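I signed up for the Lurkotville spring walk back in March, when it was raining and the whole thing seemed very far away. Seven miles! I can walk seven miles, I thought, I walk to the store all the time (the store is at the end of my street).

So now I'm training, sort of. My plan is to do the loop past Wanetti Pond after work, and then the longer one with the hill when I'm feeling brave. The first week my shins hurt so much I came down the stairs sideways. I bought new socks, the thick kind with a padded heel, and they helped more than the shoes did, which is annoying when you look at what I paid for the shoes.

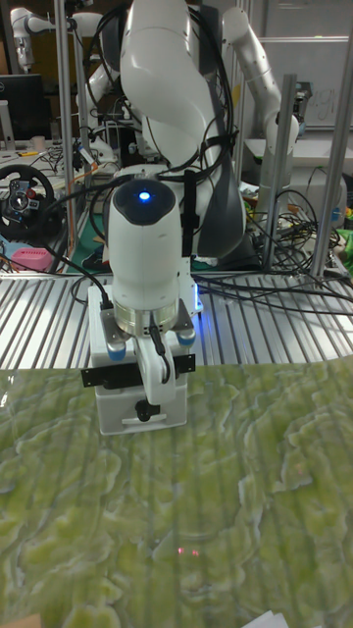
White, green and a little blue light.

Anyway, the hill. It's on the far side of Wilta and it starts out friendly, with a bench and a mailbox, and then it bends and just keeps going. The sign at the top says 756 feet. I took it in one go for the first time last week and I was so proud that I told the woman walking her beagle. She was very nice about it.

I've been trying to figure out snacks too. Trail mix melts in my pocket, bananas get squashed, and those chewy energy things stick to my teeth for the rest of the afternoon. Right now I'm on salted peanuts and half a cheese sandwich, and I eat the sandwich way too early every single time.
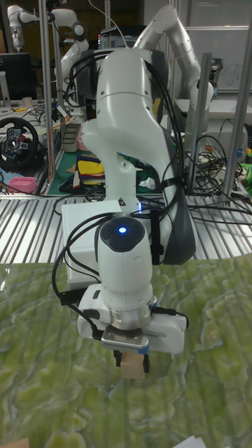 Sabina Gamage wrote back to my last post that I should quit eating on the hill altogether and save the sandwich for the pond, where there's a picnic table and a breeze. Good advice! I tried it and made it as far as the mailbox.

The other thing is blisters. I get one on the same toe, left foot, every time I go past four miles. I've tried tape, I've tried powder, I've tried lacing the shoe a different way that I saw in a library book. The tape works best so far, as long as I put it on before I leave and don't wait until it starts to sting.

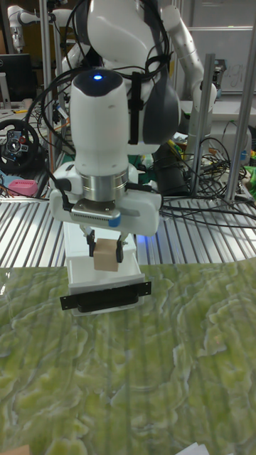 Lurkotville Walking Club – Members' Blogs

Sign-up is still open, by the way, and you get a bib and a bowl of soup at the end. My bib number is 531, so wave if you see me. The route goes out along Miah Road, around the pond, over the hill (of course) and back through town. I'm told the stretch behind the school gets muddy, so I'll be in my old shoes and the good socks.

I still can't decide on a jacket. The blue one is warm but it rustles, and seven miles is a long time to listen to yourself rustle.

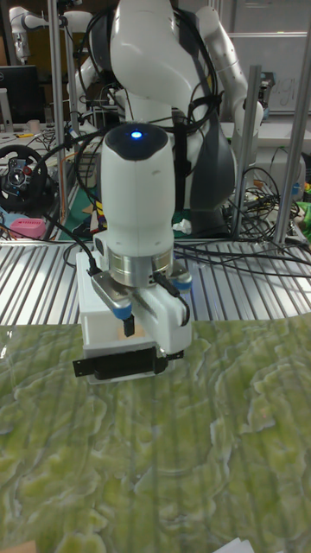

Take the light one and tie it around your waist, Ashraful Cassim commented, you'll be too warm by the time you hit Miah Road anyway. OK, light one it is. Now I need to find it, and I have a bad feeling it's in the trunk of my sister's car.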